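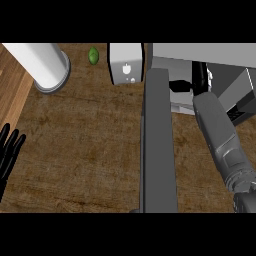

From: Moushumi Weerasinghe
To: Handholm Streets list
Date: March 4, 2025
Subject: Re: [streets] Resurfacing on Colum Road, which blocks are in?

Taha Tazi wrote:

> Does anyone have the final list of blocks for the Colum Road
> resurfacing? The map on the city site still shows the whole road
> from Bidside Avenue to the rail crossing, but the crew foreman I
> talked to said they are stopping at the school. Also, is the
> patching last October coming out of the same money? I pay for
> a wheel alignment every year and would like to know if it is
> worth waiting on this one.
>
> Taha

Taha,

I went to the public works counter and got the contract summary. The foreman is right. The paving ends at the school driveway. The part from the school to the rail crossing was taken out because the water main under it is due for replacement, and they don't want to cut into new pavement. The map on the site is the old one. I asked them to change it and was told it is on the list.

What is in the contract:

- Colum Road, Bidside Avenue to the school driveway, 1625 feet, full mill and overlay
- Wanigasekara Street, both sides of the library, 889 feet, same treatment
- Crack sealing only on the alley behind the post office

The October patching was paid from the regular maintenance budget, so it does not reduce what is available here. Most of those patches are in the part that will be milled off anyway. The ones past the school will have to last until the water main job, and there is no date for that yet.

On the alignment, I can't tell you. If you mostly drive the north end I would go ahead and get it done. If you hit a pothole on the part they dropped, there is a damage claim form at the clerk's office. You need a receipt and a photo of the hole with something in it for scale. My neighbor put in a claim for $173 for a tire and got it, but it took most of the winter.

Parking will be off on both sides of Colum while they mill. The contractor has to put out door hangers before that starts. If you live on the corner lots at Bidside you should get one too, even if your address is on the other street. I didn't get one last time and my car was towed.

The summary also says the traffic count on Colum was 2000 vehicles a day, which seems low to me. I asked when it was taken and they are going to look it up. I'll post the answer when I have it.

I have a paper copy of the summary if anybody wants to borrow it.

Moushumi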